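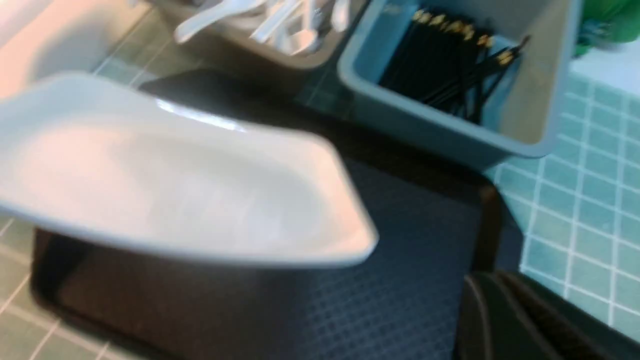

White dish, black tray, and the chopsticks in their grey-blue bin.

I have never trusted a drying-up system. My mother had a tea towel and a bad temper, and between the two of them everything got back in the cupboard. So when Lieselotte Seidel sent me a link in February to a long piece about "zoning the wet side of your kitchen", I read it with my eyebrows up, and then of course I went and tried it, as I always do.

The piece was on a site called Stitamley, which is mostly people with very large larders. The comments ran to 1,431 when I looked, and I read far too many of them. The idea is that you give up on the wire rack altogether. You have one flat tray with a textured floor, and only wide or awkward things go on it. Anything long and thin stands upright in a bin of its own. Plates get wiped and put away at once, because (they say) a plate left out is a plate that breeds.

I do not believe plates breed. I do believe that if you leave one out, somebody will put a fork on it.

Anyway, the tray. Mine is black, with a raised edge and a fine crisscross pattern over the bottom. The selling point is meant to be air getting in under the dish, and I remain doubtful. The pattern is so shallow that I can't see much air being interested. I lifted the white plastic dish after an hour the first evening and there was a perfect ring of water under the rim. I tried it upside down, then propped against the side, then upside down again with one end on the raised edge. Propped was best, but it slides if you so much as open a drawer.

Black was a mistake as well. We have hard water here in Dunstan and every drop leaves its mark. On the old white one you never saw it.

The dish itself I am fond of. It's wide and shallow and shaped a bit like a boat, and it does for salad, or dumplings, or a heap of peas waiting to be podded. It is plastic and I won't hear a word about it. I have had 4 ceramic ones over the years and they all went the same way, on to the tiles.

Now the chopsticks, where I have to give some ground. They used to live in the cutlery drawer, loose, and got under everything. Half of them would work their way to the back and jam it shut. The Stitamley people say to stand them up in something open, gold ends at the top, and leave them out for good. I thought it would look like a takeaway counter. It does, slightly. But I have stopped swearing at the drawer, and when I want a pair I take a pair.

They don't stand, mind you. They lean. The bin is much too wide for them, so they all slump over to one side and cross over each other, and the tidy upright bundle in the article must have been held together with a rubber band just out of sight. Zlatko Stoyanova from two doors down suggested a jam jar. I tried one and it fell over with the first five pairs in it.

There is a proper chopstick stand, made by a firm called Flostura, with a little drip plate and a lid. I looked at it for longer than I'd like to admit. A lid, though, on something that is supposed to be drying? And the reviews were all from people who had owned it for a day.

So the score after three weeks: the bin stays, the dish stays, the plates are still out on the side as I type this, and the tray is on probation. If anyone has found a way of getting limescale off that fine pattern without going at it with an old toothbrush, do leave a comment. I've done vinegar. It made the kitchen smell like a chip shop and the marks were back by teatime.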